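Contents | Previous chapter | Next chapter | Glossary | Index

Chapter 6
Organising a Community Rowing Club

Last updated: Sep 8, 2020

In Chapter 5 we looked at how the body responds to a season of endurance training. This chapter turns to the setting in which most recreational athletes do that training: the club. Rowing has been chosen as the main case. The boats are costly and shared, and crews depend on one another to turn up, so decisions made on shore have a direct effect on what happens on the water.

By the end of the chapter, students should be able to describe the main roles in a small rowing club, draw up a weekly water schedule for crews of mixed ability, and explain how a club decides when conditions are unsafe for rowing.

6.1 The Wustwood case

The Wustwood Rowing Club has 102 members, of whom 38 are in their first or second year of the sport. Its head coach, Sayaka Kobori, divides the membership into learning, development and racing squads. Members move between squads at the end of January, after a timed row and a short talk with the coach. The timed row counts for less than many newcomers expect. Attendance, steering and behaviour in the boat are also weighed, and a fast rower who often misses sessions will usually stay where they are for another term.

The club shares its stretch of river with the neighbouring Kerkora club. Under a written agreement, Wustwood crews use the upper reach before work and the lower reach in the evening. The agreement also sets a common traffic pattern - all boats keep to the right-hand bank - and requires each club to tell the other before holding a regatta.

6.2 Equipment and its care
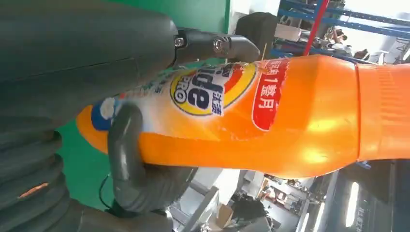
Shared equipment needs shared rules. At Wustwood, each crew rinses and dries its hull before racking it, and any damage is written in the boat log before the crew goes home. Bienvenido Macaraeg, the club's equipment officer, reads the log every evening and may withdraw a boat on his own authority. Coaches cannot overrule him. Students should consider why the club has kept this power separate from the coaching staff, and what might happen in the week before a major race if it had not.

6.3 Key terms

Reach: a straight or gently curving section of river.
Squad: a group of rowers who train to the same plan.
Boat log: the written record of use and damage kept for each hull.

Section 6.4 sets out the weekly water schedule in full and begins with the learning squad.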